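The open day at Ruchti drew 50 visitors on a wet October morning, most of them for the coffee. The robotics workshop was upstairs, past a sign promising THE FUTURE, with an arrow.

The future was a bowl. At Ruchti you teach a machine by doing its chores first, a gripper in each hand, over and over, while the software takes notes. The project is called Plarkau, and its target for the season is 700 good runs. By lunch the tally stood at 511.
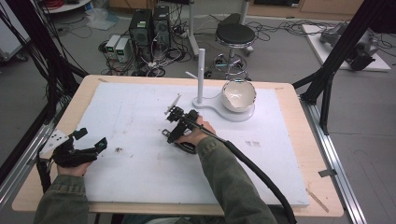

Tokau wondered aloud whether a dishwasher wouldn't be cheaper, and was told that a dishwasher can't put anything away.

Fair enough. I was offered a turn and took it. Working with grippers is like eating peas in ski gloves, and my 16 attempts were thanked politely and, I suspect, deleted. Two teenagers after me did far better and were asked if they had summer plans.

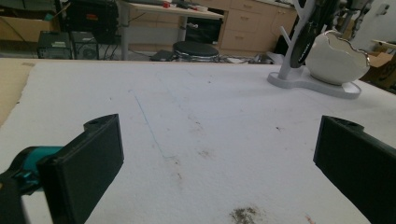 The gripper's view of the table at Ruchti, with stand and bowl.

The next open day moves to the Wutovlow building, which has better parking. Visitors may try the grippers again, and there will be more coffee.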